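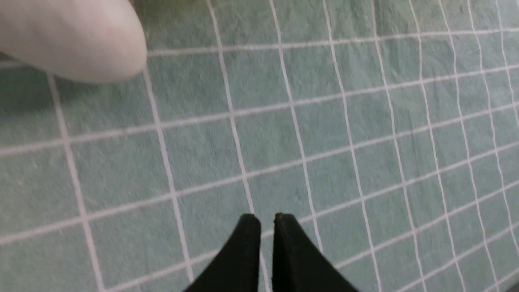
Miromlow Geschirrverleih
Teamleitung Tisch und Requisite

Aushilfe (m/w/d) für Geschirr und Tischaufbau gesucht — ab November, Teilzeit oder Minijob

Wir brauchen Verstärkung, und zwar bald. Der Winter ist voll, die Regale auch, und im Moment macht das Team an den Tischen alles gleichzeitig: auspacken, aufbauen, abräumen, spülen, einpacken, Listen schreiben. Geht so nicht weiter. Deshalb diese Anzeige, schnell getippt zwischen zwei Lieferungen.

Wer wir sind: Miromlow verleiht Geschirr, Gläser und Tischwäsche an Fotostudios, Kochschulen und private Feiern. Fast 3000 Teile im Lager, vom Eierbecher bis zur Suppenterrine. Viel Buntglas, viel mit Goldrand, also viel Handarbeit. Dazu Tischdecken in allen möglichen Grüntönen, kariert, gestreift, uni. Lager und Aufbauraum liegen im Grunderex, Hofseite, Rampe vorhanden, Aufzug meistens auch.

Was bei uns "Probetisch" heißt: Bevor eine Serie rausgeht, wird sie einmal richtig gedeckt. Decke drauf, Teller drauf, Lebensmittel rein. Obst, Gemüse, Brot, je nach Auftrag. Kunden wollen sehen, wie die Farben zusammen wirken, und am leeren Teller sieht man das halt nicht. Lila auf Gelb, Weiß auf Grün, das sind so Kombinationen, die gern gebucht werden.
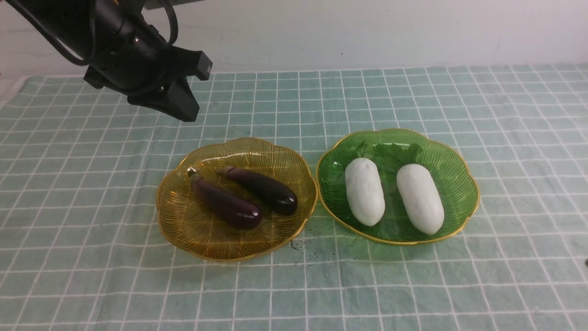
Probetisch: Auberginen auf dem gelben Teller, weißes Gemüse mit Blattgrün auf dem grünen.

Deine Aufgaben, grob:

Probetische decken nach Vorlage, manchmal auch ohne Vorlage. Dann bitte fragen oder selber denken, beides ok.

Lebensmittel auflegen und umlegen. Klingt simpel. Ist es auch, bis man glatte runde Sachen auf geriffeltes Glas legen soll und die Stiele alle in eine Richtung zeigen sollen.

Tischdecken ausbreiten, glattziehen, bügeln wenn nötig. Bei karierten Stoffen sieht man jede Falte doppelt, die Linien laufen sofort krumm. Eine kleine Welle am Rand lassen wir durchgehen, in der Mitte nicht.

Spülen von Hand. Alles mit Goldrand, ohne Ausnahme. Keine Scheuerschwämme, kein Spülmaschinenfach "nur mal kurz".

Rückläufer prüfen: Abplatzer, Kratzer, Flecken, fehlende Stücke. Eintragen in Imutus, das ist unsere Lagersoftware. Muss man nicht kennen, lernt man an einem Nachmitag.

Einpacken. Seidenpapier, Trennpappe, Kiste, Etikett. In der Reihenfolge.

Was du mitbringen solltest: ruhige Hände. Gutes Auge für Farben. Geduld beim Polieren, wirklich. Deutsch so weit, dass wir uns über Lieferscheine verständigen können. Heben solltest du können, die Kisten mit Glas sind schwer, Hubwagen ist da. Führerschein wär schön, muss aber nicht. Erfahrung aus Gastro, Floristik, Requisite oder Laden hilft. Quereinstieg gern, die Hälfte hier hat was ganz anderes gelernt.

Zur Serie Cortés ein eigener Absatz, weil damit im Winter die meiste Arbeit anfällt. Teller und flache Schalen aus farbigem Glas, gewellter Rand, feine Rippen von der Mitte nach außen, Goldkante. In den Rippen sammelt sich alles. Wachs, Krümel, Fett, Kerzenruß. Wir gehen mit weicher Bürste rein und dann mit dem Tuch hinterher, immer von innen nach außen. Kleine dunkle Punkte im Boden erst mit dem Fingernagel prüfen: Geht's weg, war es Schmutz. Geht's nicht weg, sitzt es im Glas und kommt als Vermerk in die Liste. Die Spiegelungen machen die Kontrolle übrigens mühsam, unter der Deckenlampe glänzt an der Wand jede Rippe. Teller drehen, schräg halten, nochmal gucken. 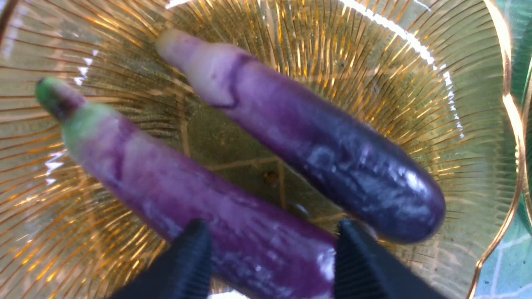 Arbeitszeit und Geld

Schichten beginnen um 14 Uhr, Ende je nach Rücklauf, meistens früher Abend. Zwei bis drei Schichten pro Woche, absprechbar. Vor den Feiertagen mehr, danach wird es ruhig. Wer im Frühjahr bleiben will: gern, bitte beim Gespräch gleich sagen.

Bezahlung nach Stunden, Satz nennen wir dir am Telefon, bevor du irgendwas einschickst. Überstunden werden aufgeschrieben und bezahlt. Dazu 200 Euro einmalig nach der Probezeit. Schürze und Handschuhe stellen wir. Schuhe bitte geschlossen und mit fester Sohle, es ist ein Glaslager.

Was vom Probetisch übrigbleibt und noch gut ist, wird aufgeteilt. Im Herbst heißt das: viel Auberginen. Rezepte willkommen.

Probearbeiten

Zwei Stunden, bezahlt, an einem normalen Nachmittag. Du deckst einen kleinen Tisch und spülst ein paar Teile, mehr passiert nicht. Keine Fangfragen, keine Mappe.

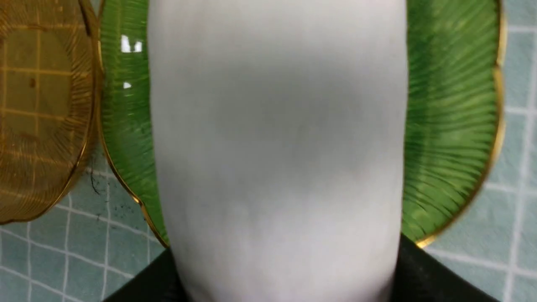

Beim Probearbeiten schauen wir vor allem darauf, wie du Abstände setzt. Wie dicht stehen zwei Teller, wo hört einer auf, wo fängt der nächste an. Durchsichtiges Geschirr ist da tückisch, der Untergrund spielt immer mit: Beim gelben Teller scheint das Karo durch den Boden durch, und wenn der schief zu den Linien steht, merkt man es sofort. Beim grünen ist es eher die Goldkante, die fängt Licht und zieht den Blick an den Rand. Also erst Teller ausrichten, dann belegen. Andersrum räumt man alles zweimal. Wenn dir sowas beim Hinschauen von selbst auffällt, passt es wahrscheinlich.

Bewerbung

Kurz reicht. Ein paar Zeilen, wer du bist, was du bisher gemacht hast, wann du kannst. Lebenslauf wenn vorhanden, Foto brauchen wir keins. Zeugnisse auch nicht. Bitte Kennziffer 2987 in den Betreff, sonst landet die Mail bei den Mietanfragen und die sind gerade ein Stapel für sich.

Über das Kontaktformular auf dieser Seite oder persönlich im Lager abgeben, Grunderex, Hofseite, Klingel Miromlow. Vormittags ist meist keiner an der Tür, da sind die Lieferungen unterwegs. Ab 14 Uhr klappt es.

Rückmeldung kommt in der Regel innerhalb einer Woche. Falls nicht, bitte nochmal anstupsen — dann ist was liegen geblieben, keine Absicht. Die Stelle bleibt online bis sie bessetzt ist.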